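Break Room Forum > Kitchens, Cafeterias, Dish Rooms
Thread: They want a robot clearing plates at our site. Anybody lived through this?

mudassar_s
Posted Dec 28, 2020

Morning shift lead at the Plarville cafeteria. Management sent everyone a packet on the "clearing assistant" they want running on the counter side by May. Most of it is charts. The one picture is a computer rendering of the plate job, from the robot's side.

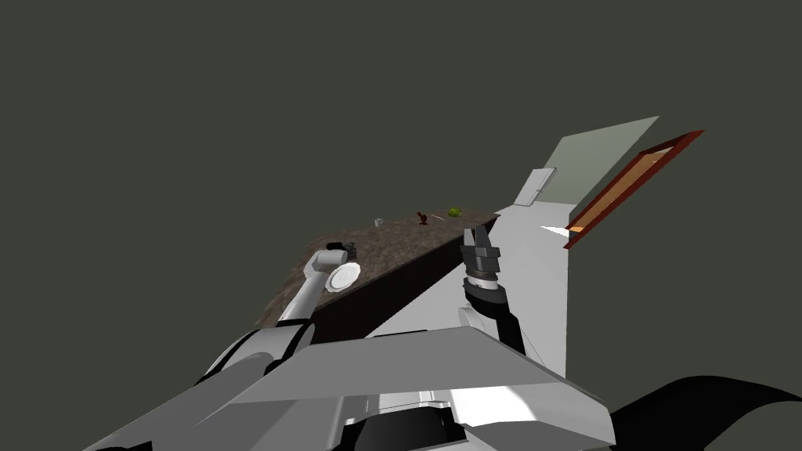 Hina Lodhi told me to ask what happens to the hours before I ask anything about the machine, and I'm passing that on to everyone in the thread. You can read a whole packet about arms and plates and never find the page about the schedule. At our place there wasn't one.

mudassar_s
She's right, there isn't one in ours either. There's a line that says staff will be "freed for guest-facing work." We have one register. How many people can face the guests at one register?

Prep_Cook_Amna
I went through this at the Buncombe site so let me be the unpopular one. The counter side was the part of my day I hated. Bending, stacking, scraping. If a machine takes the plates I'm not going to cry over it. My wrists have been bad since before I was Amna Janjua, that's how long I've been doing this.

noman_k
Did it take the plates though

Prep_Cook_Amna
Some. It did fine with plain plates sitting by themselves. If there was a fork under the rim or a napkin stuck on, it stopped and waited for one of us. So you end up walking over there anyway, only now you get there when it calls you and not when you have a free minute.

noman_k
That's my whole problem with it. Look at what they picked for the packet. One round plate near the edge of the counter, a gripper right over it, and the few other things way over on the far side. I have worked dish for a long time and never once had a counter like that at 12:15. Show me trays stacked crooked with soup in them.

r_wiegand
Noman, it's a simulation. They practice the easy version first. You wouldn't start a new hire on the lunch rush either.

noman_k
No, but I also wouldn't cut 70 hours a week off the schedule before the new hire had worked a lunch rush. That's what they did to us. The hours went in the first month and the machine was "still learning" in the fourth.

r_wiegand
Okay, that's fair. Was it the Prandden system?

noman_k
Prandden, yes. Žukauskas did the install. The install guys were decent, they'd tell you straight what it couldn't do. It was our own office that didn't want to hear it.

mudassar_s
Ours is Prandden too. The packet says 376 plates an hour. Amna, does that match what you saw?

Prep_Cook_Amna
Never saw a number like that. I wasn't keeping track, but a person was faster whenever it was busy. When it was slow the robot kept up, but when it's slow I don't need help.

I still say it was easier on my body. Both things are true.

r_wiegand
I run a kitchen, so take this for what it's worth. I can't find people for the early dish shift. I've had the ad up for months. If a machine gets me halfway there I'll look at it. I don't think everybody who buys one is trying to get rid of somebody.

noman_k
Then write it down. "No hours cut for 100 days after start." If that's really the plan it costs the boss nothing to sign.

r_wiegand
I'd sign that. I'd want it to say what happens on day 101, too, for my sake as much as theirs.

mudassar_s
I'm taking that wording to the meeting - thanks, both of you. Also going to ask who gets called when it stops, and whether that person is still supposed to be at the register.

Prep_Cook_Amna
Ask who wipes it down. At Buncombe that went on my list and nothing came off.

mudassar_s
Adding it. Will post what they say.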